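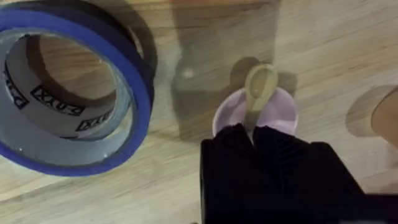
Slide 1. Wrist view, spoon-and-bowl task, fingers over the front rim.

Speaker notes, "What the Wrist Sees: Collecting Examples at Hultau"
Feb 13, 2024

Leave the slide up while people sit down. Don't talk over it yet.

Hi everyone. I'm going to talk about spoons for twenty minutes and I'm very happy about it. Show of hands first: who has trained something on demonstrations they collected themselves? And who has trained on somebody else's? (Usually the second group is much bigger. If it isn't, skip the next paragraph.)

Collecting your own is slow, and I still think everyone in this field should do a week of it. You learn things about a task that you'd never get from a loss curve. I came into Hultau as a model person and I now spend most of my time at the table, and I love it.

Point to the gap between the two fingers. The spoon handle is in there, with one finger on either side. A centimeter one way or the other and you're pushing on the bowl. From the wrist you get this moment in close-up, and a lot of the decision the policy has to learn happens right here.

Now point at the tape rolls, upper left. Blue painter's tape with the duct tape sitting inside it. They have no part in the task. The first set we ever collected, which we called Puma, had a clean table in every episode, and the policy we got from it was lovely on a clean table. Put a mug down next to the bowl and it went after the mug! So in Wakemis, the second set, every episode gets something extra on the wood, and the operators choose what. I was going to write a script to pick the objects and I'm so glad I didn't get around to it. People reach for whatever is nearby, and that's a pretty good model of a real kitchen or a real workshop.

Shadow. Ask the room what's the biggest dark shape on the table. It's the gray one, up behind the bowl, and it comes from the arm. It moves when the arm moves. A wrist camera sees plenty of this, and for a while we tried to light it away with extra lamps. We stopped. The model copes with shadows fine once it has seen enough of them, and the lamps made every session look the same.

Next slide (numbers, keep it short).

Wakemis has 500 episodes for the spoon task. We kept 139 of the first 200, which hurt. Most of what we dropped was bad starts: the operator began recording with the gripper already lined up, so there was no approach in it. An episode that begins at the interesting part teaches the interesting part and nothing about getting there. After we changed the start rule the keep rate went up to 90 percent and stayed there.

The start rule, read it out slowly because people always ask: arm at home position, fingers open, hands off the controller, count of two, record.

Story about the retries, if there's time. We used to throw away any episode with a missed grasp. Then we kept a batch by accident, a folder mix-up, and the next policy could recover from a miss! It backed up and tried again, and the whole room cheered. Now a miss followed by a good second try gets its own tag and goes in. A miss where the operator gives up stays out.

Labels. One sentence per episode, typed by the person who drove the arm, right after they finish. "Pick up the spoon from the pink bowl" is plenty. Please let them use their own words. We have "scoop thing" in there and I wouldn't change it.

Kedumow slide: this is the viewer we use for review. Demo only if the wifi is behaving, otherwise go to the screenshots. Show the scrubber and the two-key keep/drop. Say that review takes longer than recording and should be planned that way.

Coming up: in April we start on drawers and lids, same table, same start rule. If you have odd-shaped lids at home, bring them to me. I mean it.

Questions. Go back to slide 1 and leave it up. Likely ones: why no overhead camera (we have one, it's a different talk), how long is a shift (two hours, then swap), can we have the data (working on it, leave me your email).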